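4. Controller and perception software

4.1 Task stages

The insertion task is run as a fixed list of stages: locate, grasp, lift, align, lower and release. Each stage has its own entry test and its own time limit. The stage manager, which we call Zastport, reads the state of both arms at every control step and decides whether to stay in the current stage, move on or go back one. It never skips a stage. If the time limit passes, the arms stop where they are and the operator chooses between a retry and a reset.

Most of our tuning effort went into the align stage. The block has to be brought over the tray close enough for the slot to be matched against it, but the gripper hides part of the slot from the head camera as it comes down. The planner therefore keeps the block to one side of the tray, then moves it across in short steps and checks the pose after each one. Figure 3 shows the left arm holding the block close to the tray.

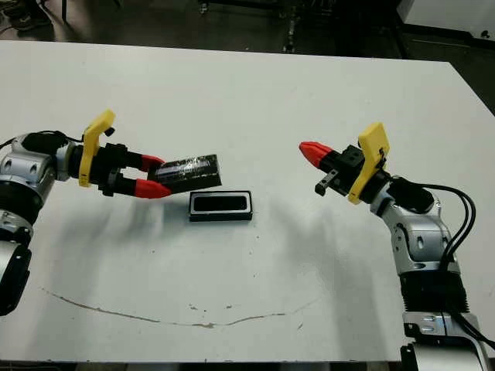

Figure 3. Head camera view of the block held in the left gripper, above and to the left of the tray. The right gripper is holding nothing.

The block is tilted in the gripper in this view. Tilt is handled as part of the grasp pose and is estimated again before each step across. We found it safer to correct the tilt at the wrist before lowering than to rely on the sides of the slot to straighten the block.

4.2 Wrist camera input

The wrist stream is used for short-range checks only. It is passed to a small network that gives two outputs: whether anything lies between the fingertips, and how far apart the tips are. The second output is compared with the gripper encoder, and a large difference is logged as a fault. Frames in which the other arm moves across the view caused trouble in early versions, as the network took the second set of red fingertips for the first. We now mask everything outside a fixed region ahead of the gripper before the frame is passed on. 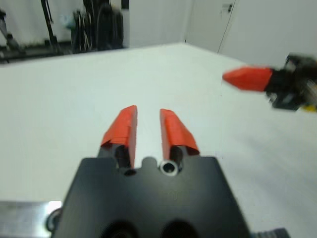 Figure 4. Wrist camera view with the fingers apart. The second gripper, blurred by motion, comes in from the right.

The mask is set once for each arm and does not change during a run. It costs us some useful view at the far side of the table, which the head camera covers in any case.

4.3 Locating the block and tray

Both parts are dark, and the top of the block is shiny. Bright streaks on the film move as the arms move, so a detector that relies on edges inside the block gives a pose that drifts. Our detector uses the outer outline of the block alone. For the tray it uses the pale inner border, which stands out well from the dark slot. The pose is averaged over 8 frames with the arms held still.
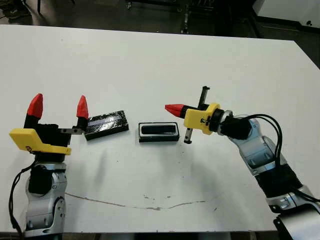
Figure 5. Block and tray on the table between the two arms. The reflections on the block are ignored by the detector.

The training set for the detector holds 542 labelled head camera frames, of which 80 were kept back for testing. Labels were drawn by hand by one person and checked by another. We did not add computer-made images.

4.4 Extra objects on the table

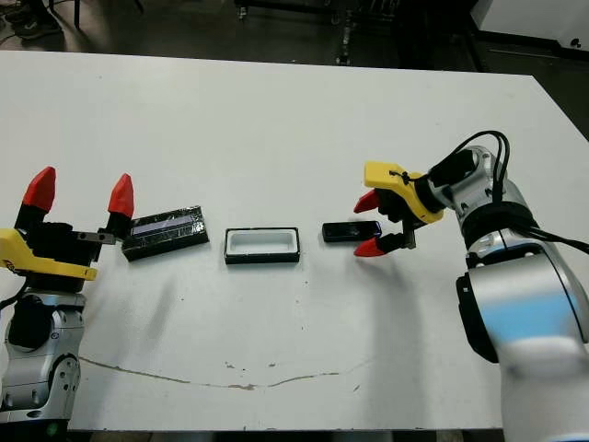 Zhuoran Han

The planner keeps a list of every dark object found on the table, whether or not it is needed for the task. Anything that is neither block nor tray is treated as an obstacle and given a margin of 10 mm on all sides. An obstacle close to a gripper is the hardest case, as the arm may have to back away before any path to the tray can be found. We let the planner move the arms one at a time when this happens, starting with the arm nearer the obstacle.

Naming is done by outline size and by the presence of the pale border. The list is rebuilt at the start of each locate stage and frozen until the block has been released.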